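Speaker notes: Correcting the record in automated and syndicated copy
Trestow regional newsroom day, session 4
Speaker: Ailbhe Cullinane
Running time 25 minutes, questions at the end

Opening (2 min)
Introduce self, standards desk, Tarska. Say up front that the talk covers text corrections only. Audio and video have their own workflow and Valentin Cozma has the slot after lunch for that.

Slide 2. Definitions
Read the three terms slowly. A correction fixes an error of fact. A clarification adds something a reader needed and did not get. An update reports a later development. Reporters use them interchangeably and the archive suffers for it. An update label on a factual error hides the error.

Slide 3. The audit
We pulled 3199 stories published through the content system up to the end of July. Of those, 1308 had been edited after first publication. 300 of the edited stories carried a note of any kind. Pause here. Many of the other edits were spelling or headline length, and our policy does not require a note for those. Alina Dumitrescu coded every one by hand. Credit her by name.

Slide 4. Where the note goes
Top of story if the error was in the headline or first paragraph. Foot of story otherwise. State what was wrong and what is right. Do not repeat a defamatory error in the note; call legal first.

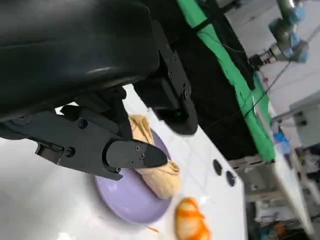 Slide 5. Gripper fingers, beige cloth and purple bowl.

Slide 6. Syndication
The main technical problem. Partner sites take our feed once, at publication. A corrected version goes out with a new revision number, but a partner that matches on headline will treat it as a new story and keep both. Nanna Vestergaard's fix is to match on story ID and ignore the headline field. Show the two feed entries side by side. Skip the field list if behind time.

Slide 7. Templated stories
Earnings and weather items. If one is wrong, assume the template is wrong and check the whole batch. Pull the template before correcting single items. Log the batch number in the note to desk, not in the public note.

Slide 8. Social posts
Reply to the original post with the correction. Deleting is a decision for the duty editor.

Likely questions
Does a correction hurt search ranking? We have no data. Say so.
Who signs off overnight? Duty editor, then Asger Fogh.
Can we have the slides? Yes, from the session page.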